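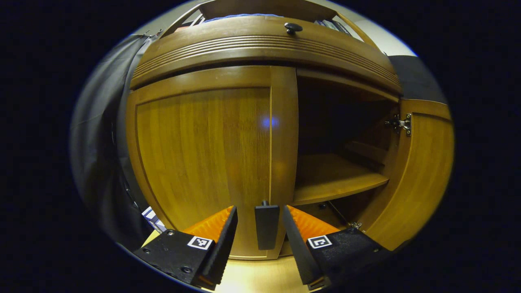
Pirno to Open Furniture Repair Workshop in Former Doditz Print Hall

Pirno, the furniture repair and resale company, announced today that it will open a second workshop in August on the ground floor of the former Doditz print hall. The site will take in household pieces for repair, refinishing and resale, and will create 12 full-time positions.

The new workshop covers the full range of household storage furniture, including wooden cabinets, sideboards, bookcases and wardrobes. Customers may bring a piece to the counter or arrange for collection anywhere within 10 miles of the building. Written estimates are provided before any work begins.

"Our first shop has had a waiting list for most of the past two years," said Nadège Vidal, managing director of Pirno. "Most of what comes to us needs a hinge reset, a shelf replaced or a door rehung. These are small jobs, and people should not have to wait months for them."

Pirno repaired over 1000 pieces at its original location last year. Doors and hinges made up the largest share of the work, followed by drawer runners and surface refinishing.

The company has also signed a supply agreement with Sundaram, which will provide hinges, handles and shelf supports in older sizes that are no longer widely stocked. Spare parts will be sold at the counter to customers who prefer to do the work at home.

Lionel Langlois, currently senior cabinetmaker at the original shop, will manage the Doditz site. Mirela Lins will lead the finishing room and oversee a paid training program -- the company's first -- for two apprentices each year.

A resale floor at the front of the building will hold up to 200 restored pieces. Each will carry a tag listing the repairs made. Delivery will be handled by Radus, Pirno's existing carrier.

The workshop will open at 8 a.m. on working days. Applications for the remaining positions are being accepted at the Pirno front desk.

Media contact: Gilles Rolland, Communications, Pirno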